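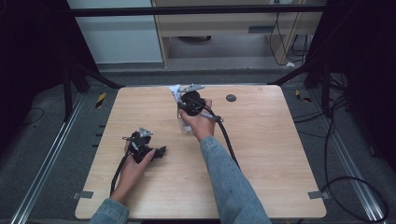 Postberg bietet Handgreifer-Set Bravo für die Aufzeichnung von Greifbewegungen an

Die Postberg GmbH hat am Dienstag, 25. Februar 2020, das Handgreifer-Set Bravo in ihr Lieferprogramm aufgenommen. Das Set richtet sich an Forschungseinrichtungen und Industriebetriebe, die manuelle Arbeitsabläufe aufzeichnen und für die Programmierung von Robotern nutzen möchten. Es umfasst zwei kabelgebundene Handgreifer, eine Auswerteeinheit sowie die Aufzeichnungssoftware Namix in der Grundversion.

Beide Greifer werden von einer Person gleichzeitig geführt, je einer in der linken und in der rechten Hand. Die Bedienung erfolgt im Stehen oder Sitzen an einem gewöhnlichen Arbeitstisch. Als Einstiegsaufgabe sieht das Handbuch das Umfassen und Versetzen leichter Gegenstände vor, etwa eines durchsichtigen Kunststoffbechers. Anspruchsvollere Übungen mit beiden Händen, darunter das Übergeben eines Teils von einem Greifer an den anderen, sind in einem gesonderten Heft beschrieben.

"Unsere Kunden wollten Bewegungen vorführen und nicht Zeile für Zeile programmieren", erklärte Emanuel Onu, Produktverantwortlicher bei Postberg. Die Entscheidung für eine Kabelverbindung sei nach Gesprächen mit den ersten Anwendern gefallen. Eine Ausführung mit Akku werde geprüft, ein Termin stehe jedoch nicht fest.

Zu den ersten Nutzern gehört das Prüflabor Fladine, das seit Oktober mit einem Vorseriengerät arbeitet. Nach Angaben des Laborleiters Relu Căpraru wurden dort bislang 2000 Einzelaufnahmen angelegt. Die Einarbeitung neuer Beschäftigter verlaufe zügig. Verbesserungsbedarf sieht Căpraru bei der Führung der Kabel, die bei weit ausholenden Bewegungen über die Tischfläche gezogen werden - hier habe der Hersteller zusätzliche Halteklammern zugesagt. Auch die Benennung der Aufnahmen in Namix sei noch umständlich und solle mit der nächsten Programmfassung überarbeitet werden.

Die erste Serie ist auf 144 Sets begrenzt. Davon sind 50 für Hochschulen und öffentliche Forschungsinstitute vorgesehen. Interessierte Einrichtungen können das Set vor dem Kauf vier Wochen lang erproben. Die Grundversion von Namix verwaltet bis zu 1000 Aufnahmen je Projekt; für größere Bestände ist eine kostenpflichtige Erweiterung erhältlich.

Bestellungen nimmt der Vertrieb von Postberg schriftlich entgegen. Preise werden auf Anfrage mitgeteilt. Schulungen finden auf Wunsch beim Kunden statt und sind im Kaufpreis nicht enthalten.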